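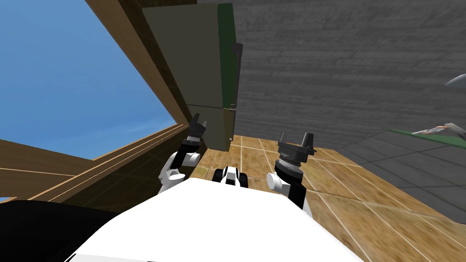

Handout 3: Paying for the robot after you've paid for the robot
October 2024

The Clutov quote is for two arms. Grippers are a separate line, and spare fingers are a line under that. Read to the bottom before falling in love.
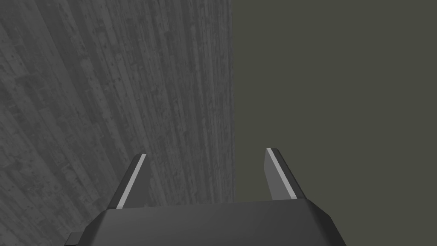

Budget 900 dollars per gripper and 50 per finger pad. Pads wear out. So do people who have to order them one at a time.

Simulator seats from Plestska run 700 a year, renewing every February, when your budget is asleep.

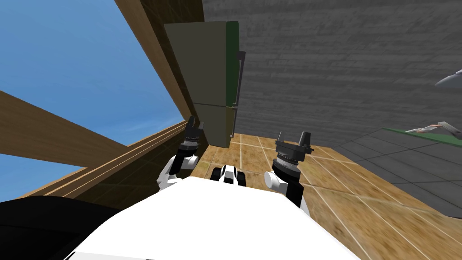

Due next class: a one-page plan for the Mornitz kitchen. Include shipping. Last year's plans had the robot walking there.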